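Fandell Film Society
Minutes, May 26, 2018

Witold Bednarek took the chair at 7:05. Minutes of the February meeting were approved with one spelling fix.

Screening of "Harawira": 293 tickets sold. Semard Hall is booked again for the fall documentary night, same rate.
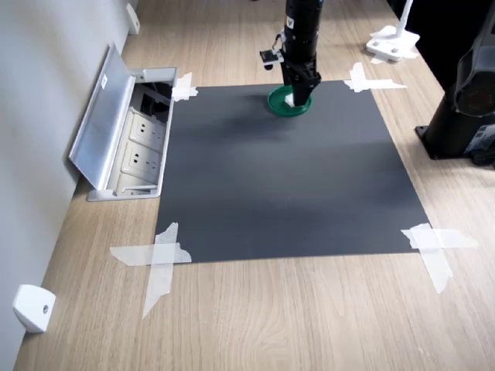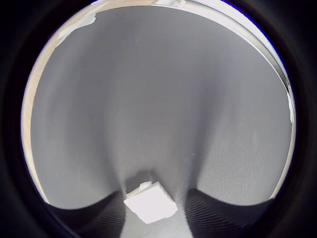 Green lid on the mat (first); gray surface, round view (second)

Projector: the Jelgate quote came in at $2000, bulb not included. Tabled until a second quote is in.

Motion to print 200 programs for the fall night. Carried, four opposed.

Adjourned 8:20.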